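I got to spend an October afternoon at the Clumik open day, and I'm still telling everybody about it! They had 70 visitors through the doors, which was plenty for a place with one coffee machine, and I spent most of my time at the simulation desk with Erlinda Salazar, who runs the demos there.

Her team's two-armed robot practices in computer-made homes before it goes near a real one. They've built 607 of them so far, and each one has its own furniture and its own clutter (I'd happily move into a few). A big screen showed us what the robot sees, so we all got to ride along.
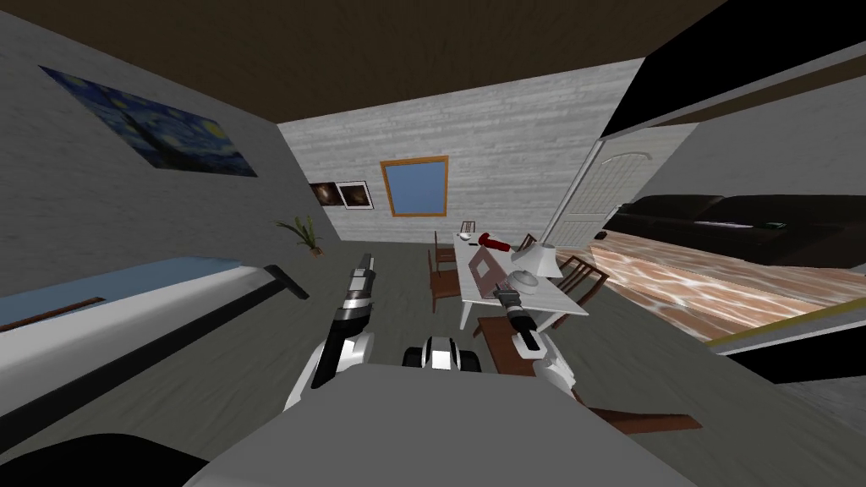
My own interest is kitchens and dining rooms, having waited tables for most of my twenties, so of course I asked about clearing up after dinner. Erlinda told me small dishes are a favorite test of theirs and that lamps make everyone nervous. Fair enough! The little white bowl on the dining table sits right in front of a table lamp, with one black gripper over the near edge of the table, and I've knocked over enough lamps in my life to feel for the programmers. I also loved that somebody hung "The Starry Night" over the bed.

After that we got a turn at the controls. Mine lasted 58 seconds and I won't be sharing my score, but a kid behind me in line did great and got a round of applause.

Clumik is planning another open day in the spring, with longer turns at the desk. It's free, but you do need to sign up ahead of time, and I've already put my name down.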